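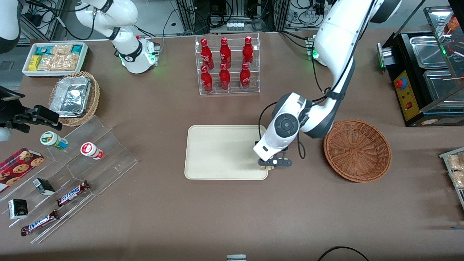
The bus from the coast reaches Zollcombe twice a day, and for most of the year the people who get off it live there. In September that changes. The rooms above the bakery fill up, the field behind the school is opened for parking, and the old ferry landing gets a fresh coat of gray paint. People come for the crackers.

The Zollcombe cracker is a plain thing. It is made of barley flour, water, salt and a little rendered fat, rolled thin, pricked with a fork and baked until it is hard. It has no seeds and no seasoning. Eaten alone it tastes mostly of toast. It was made to be carried on boats and to last, and it does both well. A tin opened in spring will still be good when the leaves come down.

The first written mention is in a harbor account from 1532, where a boatman is charged for "hard bread of the landing." The entry gives a price and a weight and nothing else. Local people are fond of the date, and it is painted over the door of the bakery, but it does not show that the bread in the account was the same bread sold now. The older ovens, two of which survive in the lane behind the church, were built much later and are too small to have supplied more than a few households.

What can be traced with more confidence is the trade with Hamum, the market town on the far side of the water. Hamum had cheese and smoked fish and no good barley land. Zollcombe had barley and very little pasture. Boats went across with crackers and came back with cheese, and both towns ended up eating the same lunch. The habit outlived the boats. In Hamum a cracker is still broken in half before the cheese goes on, and in Zollcombe it is kept whole, and people on each side can tell where a visitor has eaten first.

The road bridge finished off the landing. Once trucks could reach Hamum in under an hour, shops there began stocking factory crackers that cost less and were all the same size. Zollcombe bakers who had sold by the sack found themselves selling by the bag. By the time the last ferry was taken out of service, there were 7 bakeries listed in the town's trade directory, down from a page and a half of them a generation earlier. Now there is one full-time bakery and a handful of people who bake at home for the season.

The bakery is called Gakilen, after the row of houses it stands in. It opens at six and is usually out of the broken ones by eight. Broken crackers are sold loose from a bin by the door at half price, and many customers prefer them. They go into soup, or get crushed over baked fish, or are soaked in milk for small children. The whole ones are stacked in paper sleeves and go to visitors and to shops inland.

The dough is simple but the flour is not easy to get. Most barley grown in the valley is sold for feed, and the variety that suits the cracker gives a low yield and falls over in a wet summer. A farm on the Wang road still plants a few acres of it under contract. When the crop failed three years ago the bakery bought from elsewhere, and the crackers came out darker and split along the fork holes. Regulars complained. Some of them bought extra the next year, when the right flour was back, and put it away in tins.

Baking at home takes patience more than skill. The dough has to rest overnight under a cloth. It is rolled in a pasta machine in most kitchens now, though a few bakers still use a long pin with a weight at each end. The sheets are cut into squares, pricked close together and baked on bare trays in a hot oven. Then the oven is turned off and the door left open a hand's width, and the crackers stay in until everything is cold. Skipping that last step is the usual reason a batch goes soft in the tin.

The season closes with a supper at the landing on 6th October. Tickets are sold at the post office and there are 500 of them, which is the number of seats that fit under the tents. The menu has hardly changed in years: barley soup, smoked fish from Hamum, two cheeses, pickled onions, apples. Crackers go down the middle of each table in piles, without plates. Beer is extra.

Outside the season there is less to see, but it is a better time to eat. The cafe by the landing serves a bowl of fish soup with a cracker laid across the top so that it softens in the middle and stays crisp at the corners. It is on the menu at lunch only. The kitchen closes at two, and the afternoon bus back to the coast leaves from across the street at a quarter past three.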